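Tag dropout on the right gripper

September 2, 2026 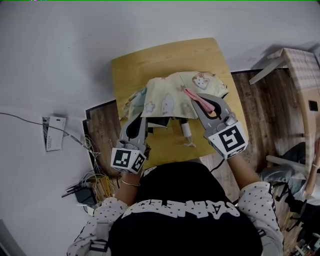 Romain Hoarau wrote in after my last post to say that his right-hand track also jumps during cloth folding, and that he would suspect the cable before the tag.

I did suspect the cable. I swapped it twice and the fault stayed. In episode 3194 the right pose froze for 36 frames, then snapped back with the wrist rotated. The left track was clean throughout.

The cause was in our own filter. When fabric bunches up between the fingers, the operator rolls the wrist to keep the pinch, and the tag face turns to a shallow angle. The solver then has two valid poses and picks one. Our Sovier build held the last good pose for up to 200 ms and raised no warning, so the bad stretches went into the training set as real motion.

For now I mark every held pose as invalid and drop the episode if the gap is longer than five frames. That costs us a lot of folding data – mostly the soft printed pieces. Laurinda Valente is rerunning the December batch with the same rule. The log format is unchanged.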